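Diciembre
Por Oleksandra Tkachenko

Llegué a casa de Vasylyna Holovko a las nueve de la mañana, con hambre, y creo que se me notó, porque antes de que sacara la grabadora ya me había puesto delante un plato de remolacha encurtida. «Come primero, que con el estómago vacío se pregunta fatal», me dijo. ¡Y tenía razón!

Vasylyna lleva media vida fermentando verduras y ahora ha reunido sus recetas en un libro, Paltoretti, que toma el nombre de la calle donde vivía su abuela. Son 516 páginas. Le pregunté si no era mucho para hablar de coles y pepinos. «Mi editor, Lev Derkach, quería 39 recetas y ni una más. Le mandé el triple y estuvo un mes sin llamarme.»

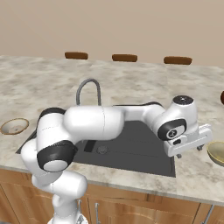
Lo de la col viene de su abuela, que la picaba en la mesa grande mientras los niños iban echando la sal (y comiéndose el corazón crudo, que es lo más dulce). Ella todavía lo hace a ojo, aunque para el libro tuvo que pesarlo todo. «Fue un suplicio. Yo decía "un puñado" y Lev me contestaba: ¿un puñado de quién?»

Me contó también el desastre de su primer invierno en la ciudad, cuando cerró demasiado un tarro de tomates verdes y reventó de madrugada. El vecino de abajo, Lukian Hrynyshyn, subió en pijama convencido de que había sido el gas. Hoy es quien prueba todos sus experimentos, incluso el de ciruelas con ajo, que a mí me da un poco de miedo.

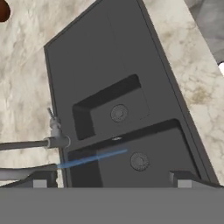 El frío, la sal y la paciencia

Quise saber en qué fallamos los principiantes, y aquí confieso que preguntaba por mí. «En que abrís el tarro cada día», me soltó riéndose. «Lo dejas 5 días en un sitio fresco, la verdura bien hundida en la salmuera, y te vas a hacer tu vida.» También le da rabia que se tire el líquido. Ella lo guarda para sopas y para aliñar patatas, y dice que una cucharada arregla casi cualquier guiso soso.

De la primera tirada, 700 ejemplares, le quedan unas cajas en el pasillo. Le da vergüenza venderlos ella misma, así que los regala, y Lev se desespera.
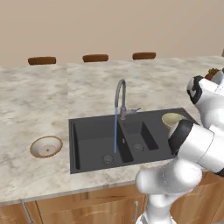 Lo próximo

Está con las manzanas enteras, fermentadas con centeno, una receta que le pasó su prima Daryna Lysenko por teléfono y que ya ha repetido varias veces sin quedarse contenta. «Daryna jura que me lo contó todo. Yo creo que se guarda algo», me dijo en la puerta, mientras me metía un tarro de pepinos en el bolso. Me los terminé esa misma noche, de pie, con pan negro.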